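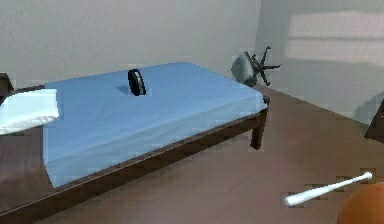 How to request and work through county inspection records for a local story

The steps cover a single records request to a county agency, from the first draft to the finished spreadsheet. They assume a paper-based office with a part-time records clerk. The worked case is a set of rental housing inspections in Piketon, requested by the Zendier newsroom over one winter.

Before you write

Find the retention schedule for the agency. It lists each type of record the office keeps, the form number and how long it is stored. Use the form number in your request. A clerk can pull "Form 12 inspection sheets" from a shelf, but "anything on unsafe rentals" calls for a judgment and usually brings a letter asking you to narrow the request.

Call the clerk and ask three things: how the files are sorted, whether any part is held in a database, and what the copy fee is per page. In Piketon the sheets were sorted by street, with a separate log of case numbers in a spreadsheet. Letay Wolde asked for the log first. It came back in four days with 720 rows.

Writing the request

1. Name the law you are filing under in the first line.
2. Give the form number, the start month and the end month.
3. State the format. Ask for the original file type for anything stored electronically.
4. Set a fee limit and ask to be called before it is passed.
5. Ask that any withheld part be marked and the legal ground cited.

Keep it to one page. Send it by email and keep the delivery receipt. If the office accepts only paper, use certified mail and write the tracking number on your copy.

Tracking the response

Open a log on the day you send. Record the date and time of each call, the name of the person you spoke to and what was promised. Short entries are fine:

Called 2:40 p.m. Clerk says scan half done. Rest by end of November.

If the deadline passes, send a second letter that quotes the first and the section of the law that sets the deadline. Do not file an appeal until you have this letter on record. Some agencies treat a late reply as a denial and some do not, so check the wording for your state.

Checking what arrives

Count the pages before reading them. Compare the case numbers on the sheets with the log. In the Piketon set, 211 cases in the log had no matching sheet. Most were for one stretch of Fimholm Road and turned up later in a second box.

Scan everything at one setting, run text recognition, and save the untouched originals in a separate folder. Recognition handles typed fields well and handwriting badly. Plan to key the inspector notes by hand.

Building the spreadsheet

Use one row per inspection, with these columns at minimum:

Case number
Street address
Inspection date
Violation code
Result
Source page

The source page column is required. An editor must be able to go from any cell to the scan behind it. Chaltu Gudeta, who edited the Piketon series, drew 50 rows at random and checked each against the scan. Two had the wrong violation code, so the whole column was keyed again.

Do not correct spellings in the address column. Add a second column for the cleaned version — the original is what the agency will look up when you call with questions.

Before publication, send the agency your totals and the method in writing. Allow at least three working days for a reply, and add the reply to the log.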